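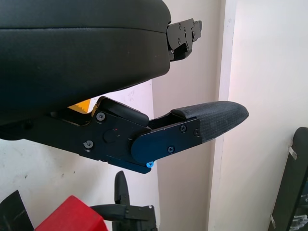
Re: [Luik-house] Back room walls before we paint

Home | Archive | Threads | Subscribe | Search

From: Dalia Kalniņš
To: Luik-house list

I went over the back room again on Saturday. The white wall has a few faint gray scuffs and specks on it, and some small dark marks. I would wash it first and see what is left before anyone opens the filler.

The corner where the pillar comes forward needs more time than the flat part. Please run a hand down the edges before taping. If you find a chip, put a pencil cross next to it and leave it for me.

Justinas Zariņš wrote:
> Can we skip the washing and go straight to primer? We have
> 28 liters left over from the Tarnau job, and I'd like to use
> it up. Also, is the cream going on all the walls or only on
> the window side? Eino thought all of them.

No to skipping it. Primer over a greasy mark comes up yellow in a month, as we found in the hall. Sugar soap, then clean water, then leave it overnight.

On the color, Eino is right, all of them. The pillar gets the same paint as the wall - I don't want a line down the corner.

I priced two more cans at Hirham and they came to 259 with the rollers. That is more than I wanted to spend, so please check the shed for roller sleeves before I order. The old ones were in a bag behind the ladder.

Gintarė has the key until Thursday. I can be there from eight.

Dalia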